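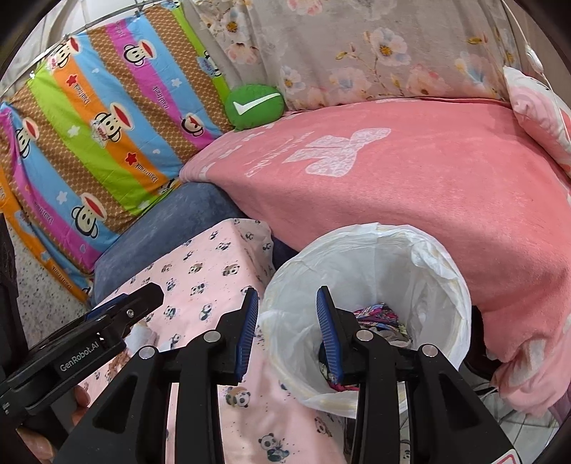
The panda-print cloth, next to the bin.

I got to the Olmedo community hall a good half hour before Esperanza Arrieta did, and she still beat me to the coffee. She knows where they keep the good mugs. Esperanza served 8 years as an Army medic, came home, drove a delivery van, hated it, and now spends most of her week helping other veterans fill out paperwork.

"People think the hard part is asking for help," she told me. "For a lot of us the hard part is page four of the form."

I laughed, but she wasn't joking. She started doing this after her own hearing loss claim came back denied over a missing signature. It took her 2 tries and most of a winter to fix. A neighbor asked her how she'd done it, then the neighbor's brother-in-law did, and by October she had a folding table, a borrowed printer and a regular spot every Thursday morning.

I asked what she actually does at that table, and she shrugged. "I read. I read the letter out loud, slowly, and then I ask them what they think it says. Half the time they've been carrying it around in the truck for weeks and never got past the first paragraph."

Akua Yakubu was one of those. She was a Navy mechanic and she's as dry as they come (she described her old ship as "a very loud apartment"). Akua came in with a shoebox of unopened mail and a plan to leave after ten minutes.

"I stayed till lunch," she said. "Esperanza made me open every single one. There was a birthday card in there from my aunt. I felt terrible!"

Her claim went through in the end, with back pay of $2,844. She says she put most of it into her transmission, and bought her aunt dinner.

I wanted to know what they thought of the Veterans Day breakfast last month, and here the two of them split. Akua loved it - the school band, the pancakes, all of it. Esperanza went and was glad to be there, but she left early.

"I like being thanked, sure," she said. "But I had three people come up to me in the pancake line with questions about their benefits, and I didn't have my glasses. I'd trade the band for a second printer."

She gets by on one printer for now, and it jams. On a busy morning she'll see 30 people, which means folks wait, and some of them don't like waiting in a room full of strangers. Akua has started sitting with them. She doesn't call it anything. She brings a deck of cards and loses at rummy.

"I don't lose on purpose," she wanted me to write down.

The next session is Thu 2 December, starting at nine. Bring your letters, Esperanza says, opened or not, and your discharge papers if you can find them. Parking is around the back.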